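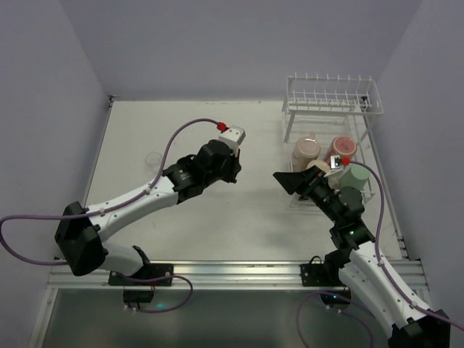

*White work surface with pale lavender-gray panels at the left, back and right. A clear plastic cup stands on the surface.*

**FOR RELEASE IN APRIL**

# Skikwood adds three-sided bench surround to its work table line

FLANVILLE – Skikwood, the Flanville maker of work tables and bench fittings, will begin selling a three-sided surround for its flat work surfaces in April. The product is called the Banano surround. It closes off the left, back and right of a work area and leaves the front open.

The surround is meant for small workshops, school labs, repair counters and packing tables where several people share one room. It gives each work area its own plain background and keeps small items from rolling off the sides and back. It is sold in one color at launch, a pale lavender-gray, to go with the company's white tops.

Customers have been asking for side panels for several years. Many had been making their own from cardboard or leftover shelving and writing to the company for advice on how to attach them. Skikwood's service desk kept those letters, and the company's designers used them when they set the height of the new panels.

## Color and finish

Skikwood tried several colors before settling on lavender-gray. Bright white panels were the first choice, but in the trial shops people said they lost track of where the top stopped and the wall started. Dark gray made the work area feel closed in and showed dust. The pale lavender-gray was easy to tell apart from the white top under ordinary ceiling lights, and it did not tint the objects placed in front of it very much.

The panels have a low-gloss finish. They can be wiped down with a damp cloth and mild soap. Skikwood does not recommend scouring pads, solvent cleaners or tape that is left in place for long periods. Labels and work cards should be put up with the removable tabs that come in the box.

Clear items remain the hardest things to see on a white top. During the trial, people who worked with plastic cups, lids and sample containers asked for a darker mat to set them on. A gray mat will be sold separately later in the year. The price has not been set.

## Sizes and assembly

The Banano surround is sold as a set of 6 pieces: three panels, two corner strips and one rear brace. Side panels are 80 centimeters deep. The back panel can be ordered to match any current Skikwood top, and the order form asks for the width of the top and the year it was bought.

No drilling is needed on tables that already have the company's edge channel. The side panels go in first, then the back panel, then the corner strips. The brace goes on last and should be tightened by hand. On older tables without the channel, buyers will need the clamp kit, which is a separate item.

The panels come apart the same way and can be stored flat. A set fits behind most cabinets. Replacement panels and corner strips can be ordered one at a time, so a shop with one damaged side does not have to buy a full set.

The surround is not a safety guard. It does not block heat or sparks and it should not be used as a splash barrier. Panels should not be used to hold up shelves or lamps.

## Trial in Flanville

The surround was tried in shared work rooms in Flanville over the winter. The rooms included a bicycle repair shop, two school labs and the packing area at Dumitrescu, a local supplier of kitchen and table goods. Skikwood collected 67 comment cards from people who used the tables during the trial.

The most common request was for a lower front corner on the side panels, so that people could reach in from the side. The corners on the final version are cut lower than those on the trial sets. Several cards also asked for a quieter fit. The first corner strips rattled when a drawer under the table was closed hard, and they have been replaced with a softer strip.

Some users did not want the back panel at all. They work from both sides of a table and found it got in the way. Skikwood will sell the two side panels without the back, though this version has to be ordered through the service desk and will not be kept in stock.

Dumitrescu has ordered surrounds for the rest of its packing tables. The company will take its first delivery in May.

## Price and ordering

The full set costs $287 before tax and delivery. The price is the same for all back panel widths. Schools and public workshops can ask for a written quote on orders of several sets.

Orders open at 9 a.m. on the first working day of April, by mail, by phone and at the Skikwood showroom in Flanville. The showroom will have one surround set up on a white top for visitors to try, with a second set laid out in pieces. Visitors may bring their own tools and containers to see how they look against the panels.

Trial sets that were returned to the company will be cleaned and sold at the showroom at a reduced price. They have the taller front corners and the older strips, and they will be marked as trial stock.

## Notes for editors

- Product name: Banano surround
- Maker: Skikwood, Flanville
- Color: pale lavender-gray
- Available: April
- Sold separately: clamp kit for older tables, gray mat (later in the year)

Color samples can be requested from the Skikwood press desk. Please include a mailing address and the name of the publication. Samples do not need to be returned.

###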